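The silent grip loss on the right arm, and what I changed

I have put off writing this up until the fix had run for a while without trouble. It has now run since February, so these are the notes, mostly for my own use the next time a gripper lies to me.

The cell is the two-arm table I have written about before. Both arms work from a basket of mixed clothes: one item out, on to the table, next item. The task software is Kustska, which I maintain, and the gripper firmware is a fork called Salus that I inherited and have mostly left alone. That turned out to be a mistake, although the fault was shared between the two.

The symptom was simple. The right arm would go down into the basket, close, lift, travel to the drop point, open and report a successful placement with no garment on the table. The log was clean. According to the log the garment had been picked, carried and placed. The count of remaining items then went down by one and everything after that was wrong, ending with the cell declaring the basket empty when it plainly was not. 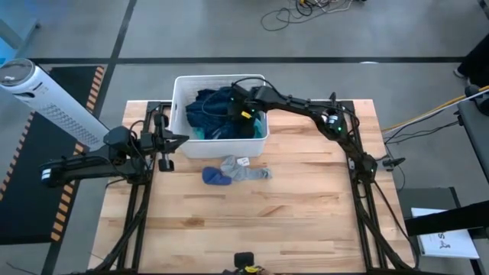

Right arm at the basket, left arm parked.

I first blamed the cloth. Dark knitwear at the top of a pile compresses a long way before it resists, and a thin fold can slide out of the fingers during the lift. That does happen, but a slip should be caught. There is a check at the end of the lift which compares finger position with the fully closed value, and if the two agree to within a small margin the grip is declared empty and the arm goes back for another attempt. The check was running. It was passing when it should have failed.

The second suspect was the cable. The wrist lead goes over the top of the wrist and back along the upper link, and I had had trouble there before with a Leemans connector that worked loose when the joint turned through its full range. I reseated it, taped it, and ran 800 close and open cycles in free air with the wrist sweeping from end to end. There was not a single dropped message and no odd position values, so I stopped looking at the cable.

What the free air test did show, once I plotted it properly, was the closed position drifting. At the start of the run the fingers met at the expected reading. By cycle 673 they were meeting at a reading outside the margin, so that two fingers touching each other with nothing between them looked to the check like two fingers holding something thin. From there on every empty grip on that arm counted as a good one. The drift was monotonic and quite smooth, with no step in it that would suggest a missed encoder count.

The closed position on Salus is learned at start-up. The fingers close against each other, the motor stalls, and the reading is stored. It is not learned again until the next power cycle. I had assumed, without checking, that it was stable over a working session. It is stable on the left arm. On the right arm it is not, and the difference is a small clamp screw on the finger carrier that had not been tightened to the proper value after I changed the fingertips. The carrier was creeping by a small amount with each closure.

So there were two faults. The mechanical one was mine and took four minutes to put right. The software one is the more serious of the two, as it allowed a slow mechanical change to turn into false success reports with no warning at any point.
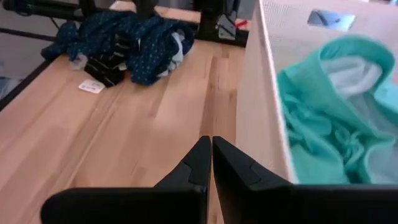 Kustska now takes a second opinion before it accepts a grip. At the end of each lift it takes a still from the wrist view and looks only at the gap between the fingertips. With the fingers nearly tip to tip and a sliver of the table showing through between them, there is no cloth in the gap, whatever the position reading says. The test is crude. It samples a small patch at the expected meeting point and compares it with a reference for bare wood, and it works better than I expected, partly because the tabletop is pale and the fingers are black. It would do badly over the bin with teal fabric behind the gap, so the arm moves clear of the rim before the still is taken. This adds a short pause to each cycle, which I can live with.

If the position check and the image check disagree, the cell stops. I considered having it retry, and decided against it. A disagreement means that one of two sensors is wrong, and carrying on in that state is how I got here. So far it has stopped nine times. Most of those were a label or a loose thread caught at the tips, where the image check saw something and the position check did not. Those are false stops in a sense, but I would sooner walk over and clear them.

Other changes, in the order I made them:

The closed position is learned again at the start of every basket. If the new value differs from the old one by more than a quarter of the margin, a warning is logged with both values.

The placement step no longer reports success on opening. It reports "released", and success is set only after the table view shows a change at the drop point.

The item count is no longer used to decide that the basket is empty. I should never have done it that way. It is now an estimate, shown in the log and used for nothing else.

The carrier screw has a witness mark in paint. The left arm has one as well.

There is a safety point here which I had not thought through at the time. During two of the bad runs the cell declared itself finished and dropped to idle, and in idle I am used to reaching over the table to collect things. Idle on the old build did not remove motor power, it only held position. With a false finish, the next scheduled job could start while I had a hand near the basket. It never did. The Pisingate relay box now cuts power to both arms on entering idle, and needs a button press to restore it. The button is out of reach from the table on purpose.

Still open: the left arm has never shown the drift, but its image reference was recorded in the evening under the lamps, and in morning light the bare wood patch comes out brighter than it should. It has not caused a wrong decision yet. I will record a second reference and see if switching between them is worth the trouble.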